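Prultamitz supplies and installs network cabling for small offices, clinics, schools and warehouses. We started in one rented unit behind a print shop and moved into our present building when the cable stock no longer fit in the hallway. There are 12 of us now, most of us out on jobs on any given morning.

## What we do

Most of our work is patch cabling, rack tidying and switch replacement. A customer calls because a closet has turned into a knot of cords and it takes an hour to trace one line. We label both ends of every cable, pull out what is dead, and put the rest back in lengths that fit. Copper runs get tested before we close the rack. Fiber uplinks are done by the same crew, on the same visit where we can.
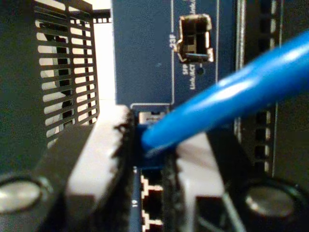

Port numbers matter more than people expect. Our records list every port by the number printed on the switch, and the sheet stays with the customer – one copy inside the rack door, one by email. If you change something later, write it on the sheet. We will update our copy at the next visit.

## Stock and workshop

The Fodach warehouse holds 46 types of patch cord, in lengths from one foot up. Blue is the color we sell most of, then gray. Cords with molded boots cost a little more and we recommend them for racks that get changed often. We also make up custom bundles, usually ready in around 13 working days.

Larger projects go through our planning desk, Zosix, which does the drawings and the rack layouts. Visser Street is for pickup orders only.

## Contact

Prultamitz, 2925 Visser Street. Please use the side entrance for deliveries.

Page updated 2018-09-24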